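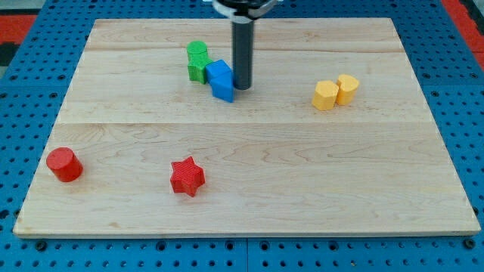
Granov open day: anyone else go?

torquewrench
Went in February, mostly for the sorting demo. Plain rod on the arm, nudging colored blocks around a board. Greens and blues bunched up, yellows off to the right, reds still well apart. The guy from Granov said 200 moves without a person stepping in. I stayed 12 minutes and I'm not sold.

Umitz
What's not to like? It has no fingers and it still gets them grouped.

torquewrench
Green and blue were in one clump when I looked. Is that sorted or is that a pile? I asked and got a brochure.

samarakoon
Could be partway through. You can't judge it from one look.

torquewrench
Fine, then post the full run. The sign said 138 trials and gave no failure count.

grumitix
Pushing is harder than picking, things roll and spin. I'd give them some credit.

torquewrench
Credit for the research, sure. They were pitching it for packing lines. Show me around 100 mixed parts in a bin and I'll drive back out.

Umitz
You'd complain about the parking.

torquewrench
Parking was bad too.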